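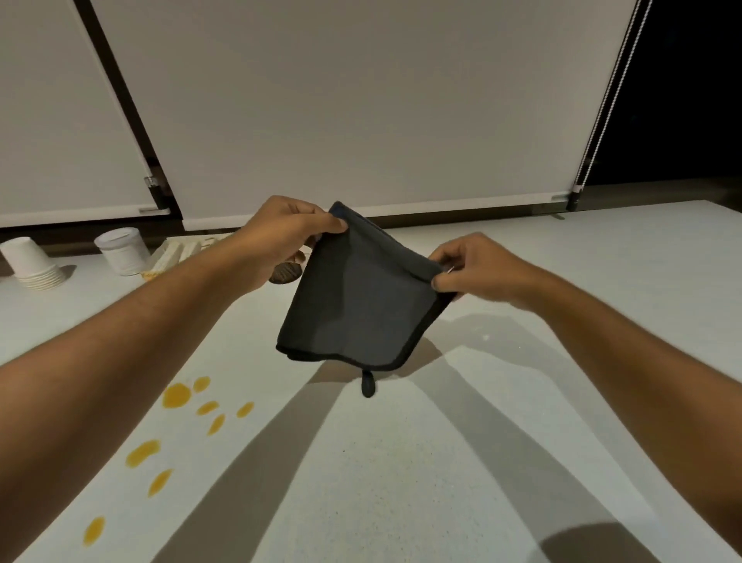

4. Posting dance clips with the Drukeo app

This section covers recording, trimming and posting a short dance clip. It assumes that you have created an account (section 2) and linked your music library (section 3). Menu names are those of the phone version. On tablets the Record and Library buttons are at the side of the screen.

4.1 Before you record

1. Open Drukeo and tap Profile, then Settings, then Recording.
2. Set Clip length. The longest clip the app accepts is 90 seconds.
3. Set Countdown to 5 seconds if you are recording alone. The default is 3 seconds, too short for most people to walk back to their starting position.
4. Turn on Keep original. The app then saves an untrimmed copy to the phone as well as the posted version.
5. Check the free space shown at the foot of the page. A full-length clip at high quality takes up some 442 MB until it has been posted.

Note: Keep original is switched off again after each app update. Check it before recording anything you cannot repeat.

4.2 Choosing a track

1. Tap Record, then Add sound.
2. Search by artist or title, or open the Charts tab. Tracks supplied by Prestell carry a small P beside the title.
3. Drag the marker to the part of the song you want. The marker moves in steps of one beat. For finer steps, hold it down until it changes colour.
4. Tap Use.

Tracks marked Personal only can be used in private clips and drafts. If you post one publicly, the clip stays up but the sound is removed, and adding a different track afterwards clears the like count.

4.3 Recording

1. Stand the phone upright on a steady surface. A Konex clip stand may be used. Close both arms fully before letting go.
2. Step back until your head and feet are inside the guide lines.
3. Tap the red button, or use voice start if it has been set up.
4. Wait for the countdown to end. The track begins on the last tone.
5. Tap the red button again to stop. The clip opens in the editor.

CAUTION: Live mode has no editor and no delay. Whatever the camera records is seen by your followers at once. Make sure that Live is not selected before you begin a rehearsal.

Caution: Do not rest the phone on a loudspeaker. Vibration can stop the lens from focusing.

4.4 Trimming and covering

1. Drag the handles at either end of the strip to set the start and finish.
2. To hide part of the picture, tap Cover and choose Blur or Sticker. Play the clip through once at half speed to check that the cover follows the movement. Fast turns may need a second cover.
3. Choose a still for the thumbnail. It is shown even to people who have blocked autoplay.
4. Tap Save draft.

Note: Covers are added to the posted version only. The copy made by Keep original is not covered – move or delete it if others use the phone.

4.5 Posting

1. Open the draft and tap Next.
2. Type a caption. Names typed with @ are notified as soon as the clip is posted, including those in your Close list.
3. Set Who can see this to Everyone, Followers or Close list.
4. Set Comments and Duets. Both can be changed later, but duets already made from your clip are not removed.
5. Tap Post.

To withdraw a clip, open it, tap the three dots and choose Remove. Copies saved by other people are not affected. To prevent saving, turn off Allow download before step 5.

Accounts moved over from Falcão do not show the Close list until the old contacts have been confirmed. See section 6.2.

Section last revised 20 April 2021.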